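Ghazala Minhas
Thu 11 January

OK, thread. I've spent more time than I planned comparing hand controllers in simulation, and I keep seeing people share clips from this kind of setup as if the question is settled. I don't think it is. Long one, mute me if you need to.

1/ The question is simple. If you have a two-armed robot with humanoid hands, does the controller that came with it do the job, or do you need one of the newer learned ones? Haris Soomro thinks learned. I think he's been watching too many launch videos.

2/ The two I'm comparing are Sketo, which is plain old planned motion with a grasp library, and Natach, which is the learned policy everyone in my feed is excited about. Same simulator, same hands, same tabletop task. Red piece, blue tray, yellow cup, small pale platform on the right. Toy stuff.

3/ And yes, toy stuff is where you should start. My complaint is with people who also stop there. 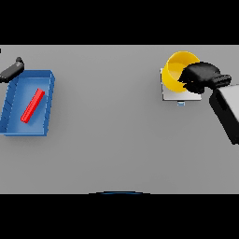
4/ Cylinders are my first gripe. A cup on its side is a rotten thing to hold with a bulky hand. You get contact on the curve, the simulator decides how much friction you deserve, and whatever number you typed in the config is now your result. Change the friction a little and Natach goes from genius to clumsy. Sketo too, in fairness.

5/ Neither set of release notes says what friction value was used. I asked. Ismail Ezzat wrote back for the Natach side and was very polite and said he would check. That was 2 emails ago.

6/ Second gripe: success criteria. Sketo's script calls it a success if the object ends up inside a region. It doesn't care which way up. Natach's script checks orientation as well but gives you a much longer time limit. So you can't put those two percentages in one table, and naturally there is already a slide going around with them in one table.

7/ I rewrote both so they use one check and one time limit. Took me an evening. The gap between them shrank a lot. It didn't vanish. I want to be straight about that, Natach was still ahead on the cup.

8/ Was it ahead by enough to care? Depends what you're paying for it. It wants a serious graphics card sitting next to the robot. Sketo runs on the dusty little box under my desk.

9/ Somebody asked why I don't just use a parallel gripper and go home. Good question! For this task I would. Two flat fingers will pick up a bar all day long. I'm only using hands because the group I'm doing this for already bought hands and would like to feel good about it.

10/ Haris Magsi ran the same task with the Bugti gripper model swapped in on one side and it was boring in the best way. Close, lift, move, open. He sent me the log with no comment, which I took as a comment.

11/ What hands are supposed to buy you is flexibility. Thumb on one side, fingers on the other, and you can hold awkward shapes without changing tools. I believe that in principle. I'd like to see it measured on something more awkward than a red block.

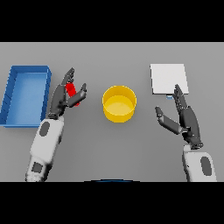

12/ Third gripe, and this is the big one for me. Resets. In simulation you press a key and the table goes back to how it was. On a real bench a person walks over and puts the cup back, slightly wrong each time, and that "slightly wrong" is most of the job. I added random offsets to the start positions and both controllers got worse. Natach got worse more slowly. Credit where due.

13/ Fourth: two arms. Both projects say "bimanual" on the front page. Go look at how many of the included tasks need both arms at the same moment. I found 6 tasks in the bundle and only 2 where one arm couldn't have done the whole thing by taking turns. That's a one-armed robot with a friend.

14/ Sobia Niazi pushed back on this and said that reach counts, since one arm can't always get across the table comfortably. Fair. But then call it reach — don't call it coordination.

15/ Cameras, quickly, as I know someone will ask. I tried the Clikura camera preset, which looks down at the table, against a wrist view. Once a hand closes on something small, the view from above loses a chunk of the object behind the fingers. The learned controller seems to guess its way through that. I don't love guessing, even when it guesses well.

16/ Sketo doesn't guess. It assumes the thing is where it last saw it, which is its own kind of faith. When the object slips in the grip it carries on regardless and places nothing very neatly.

17/ So where am I? If the parts on your table never change, get a parallel gripper and a planner and spend the rest on decent lighting. If they do change, Natach might be worth a trial, but make them run it with YOUR parts, your friction guess and a hard time limit.

18/ I'm getting time on real hardware in February, 4 days of it if the booking holds. Same task, same checks, a human doing the resets. I'll post the numbers whichever way they fall, including if Haris Soomro gets to be smug.

19/ Configs are going up once I've cleaned out my swearing in the comments. If you have friction values you trust for plastic on a rubbery fingertip, please send them. With a source.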